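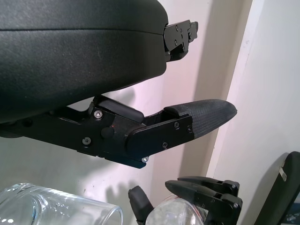

Dec 30, 2023

The working draft of the cell rules was read through in full this morning, and most of it now stands. It runs to 31 clauses. Clause 12, on two grippers sharing one work area, took up the larger part of the day.

The text received from Plindico in November allowed either arm to enter the shared area as long as its speed was reduced. I have replaced this. The arm that is holding an item has priority, and the other must remain at its waiting position until the item has been set down or handed over. Glass is to be treated as a separate class of item, with its own grip limit entered before the first cycle and signed for on the sheet.

I also settled the matter of fingertip pads. Iordache had asked for replacement at 4,000 cycles without exception. The Fakel log shows one pad taken out of service at 1,393, and a fixed figure alone would not have caught it. The clause now requires an inspection at the start of each shift, with 4,000 kept as the upper limit. The inspection covers the woven surface of the pad, the tip, and the screws along the finger plates.

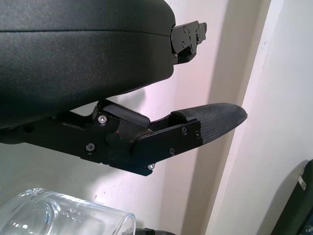
Sota Hosoda wrote back before noon that an inspection at the start of the shift was of little use without a written standard for wear, and that two operators would pass and fail the same pad on the same morning. I accept the point. A reference sheet will be added as an annex -- Muvell has agreed to review the wording.

Outstanding: the form number for the annex, the definition of "waiting position" in clause 4, and the torque table on sheet 609, where two rows still disagree.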